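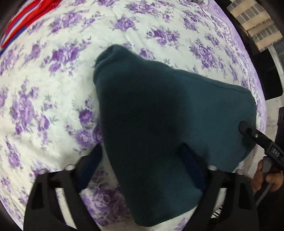
**Do you need white cotton gloves to sort old family prints?**

Clean, dry hands are fine for ordinary paper prints, as long as you hold them by the edges. Save the gloves for negatives and slides, and make them nitrile.

I bought the cotton kind first, of course. They come in every "photo rescue kit" and they are clumsy. You can't feel whether you've picked up one print or two, and you end up bending corners. Wash with plain soap, dry well, skip the hand lotion until you're done for the day.

## Sticky albums: what worked and what didn't

My mother's side of the family put everything in those "magnetic" albums with the striped glue and the plastic sheet. There were 1,162 prints by the time I had them all out, and I tried most of the advice going on the first album before I trusted any of it.

**Dental floss.** The one tip I'd pass on without arguing. Unwaxed, a good long piece, slid behind a corner and worked back and forth with a slow sawing motion. If it stops, go in from another corner. Don't pull up on the print.

**Hair dryer.** I'm not a fan. People swear by low heat on the back of the page, and it did loosen a few of mine, but it also put a curl in a school portrait that is still there. Try it on a blurry shot of someone's lawn before you try it on your grandparents' wedding.

**Freezer.** Greer Paterson from our Medstead scrapbook night does this with a zip bag and gets good results. I got damp pages. I may have opened the bag too soon, and she says I certainly did.

**Glue remover liquids.** I won't use them on anything I care about. The bottle says safe for photos, but whose photos, and after how many years?

If a print will not budge, stop. Scan it or take a picture of it right on the page, then cut the page around it and store the whole piece. A photo with cardboard on the back is still a photo.

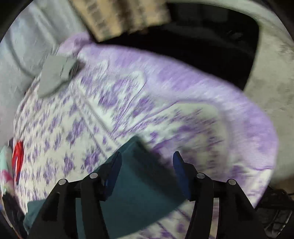 *Dark teal cloth in with the laundry.*

## Writing on the back

Ballpoint is out, it dents the paper and shows from the front. Regular pencil is fine on older, rough-backed prints and useless on the slick backs from the seventies on. For those I use a soft graphite pencil (the art store kind) and press lightly with the print face down on glass.

Write full names. "Me and Evie at the lake" told me nothing. It was Evander Lennox, a cousin, and the lake was at Serside, and it took 2 phone calls to find that out. If you're guessing, put a question mark after it so the next person knows.

## Boxes

"Archival" on a lid doesn't mean much by itself. Look for acid-free and lignin-free on the label, and for sleeves look for polypropylene or polyester. If a sleeve has that new shower curtain smell, take it back.

I've been using the Cowie card boxes, which claim to hold 144 prints each. They do, if you like wrestling them out again. I stop well short of that. The Zavthorpe ones have a nicer lid and cost more, and I can't see what the extra money buys.

Where the box goes matters more than the box. Attics get too hot and basements get too damp, so mine are on a closet shelf in the middle of the house. Off the floor, away from the water heater. Those little packs of silica gel are okay but they fill up and quit, and I forget to change them, so I don't count on them.

## Sorting

- By decade first. Months can wait, or never happen.
- Set a timer. I'm good for an hour, then I start reading letters.
- Duplicates go in an envelope with a cousin's name on it, and the envelope goes in the mail that week.
- Five nearly identical shots of a cake: keep the one with people in it.
- No food on the table. I know. Coffee either.

Still undecided about the negatives. They're in their paper envelopes from February and I've read three different opinions on whether to leave them there.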